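Preltcombe Household Help - Kitchen and Dining

Clearing a dining table that has become a storage area

Posted by Janden

I would be grateful for guidance on restoring a kitchen table to its proper use. The table serves a household of five and stands between the counter and the doorway, so most items carried into the kitchen are set down on it. Meals are now taken in turns at one edge. I have cleared it 3 times since October, and on each occasion it filled again.
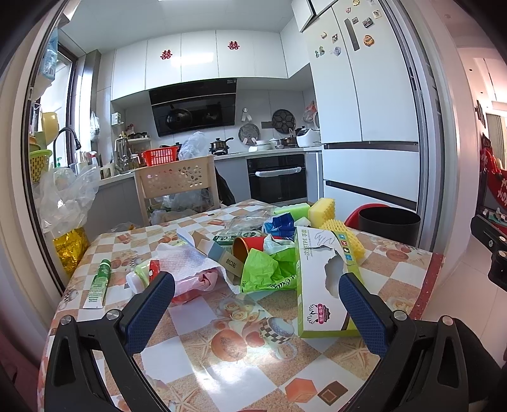 The table at present, with the glove carton and sponges at right.

The cover is a printed plastic tablecloth, and I should also like to know how it ought to be cleaned once the surface is free. Cabinet space is limited. I am prepared to purchase one storage container but no furniture.

Posted by Drostau

Members are advised to begin with waste. Empty wrappers, used paper towels and torn packaging should be removed before any sorting is attempted. The remaining items may then be divided according to where they are used:

Sponges and disposable gloves - beside the sink.
Hand cream and adhesive bandages - a small lidded box, kept in a drawer or on a shelf.
Cups - washed and returned to the cabinet.
Plastic bags - folded into a single bag. Surplus bags should be discarded.
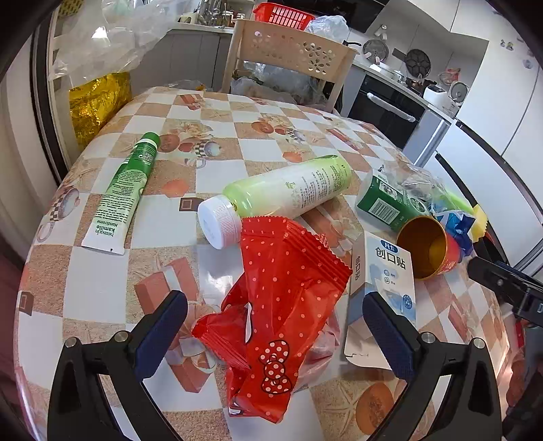

Open boxes of bandages should be closed before they are put away, as the contents collect dust and lose their adhesive. Bottles that have been lying on their side should have the cap checked and tightened. The work took 47 minutes in my own kitchen, which was in a comparable state.

With regard to the tablecloth, warm water and a little dish soap are sufficient. Abrasive pads will wear away the print. Dry it fully, including the underside.

Posted by Nieto

Agree with the above. We put a tray on the counter for things with no place and empty it every 2 days. Chairs must be included in the rule or the bags simply move there.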